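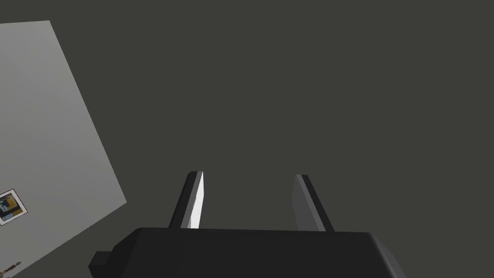 Rendered view of a black gripper against a plain gray-green background.

Fragrance Disclosure Belongs on the Label

The skin care trade has grown accustomed to a single word, "fragrance," standing in for mixtures that may hold 20 or more separate materials. Kernus considers this practice out of step with what customers now expect, particularly in creams intended for the neck and the area around the eyes.

A customer with reactive skin cannot make a sound choice from a word that covers everything. Brands reply that a full list would expose their formulas to competitors. The concern is fair, but it is overstated. Naming the materials does not reveal their proportions, and the proportions are where a perfumer's work lies.

In April, Kernus will begin printing full fragrance contents on the cartons of its Lunetti night cream and its Intarasuk body oil. The change required two rounds of supplier letters and a larger carton. We regard both as ordinary costs of doing business.
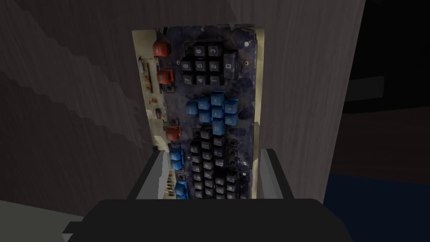 What Smaller Brands Can Do

A house that sells 300 jars a season may find a new carton beyond its means. It can still post the list online, keep it current, and answer written inquiries within three working days. Gosteteck, which fills jars for several small labels, already supplies such lists on request. Retailers should ask for them before placing an order, and should make them available at the counter.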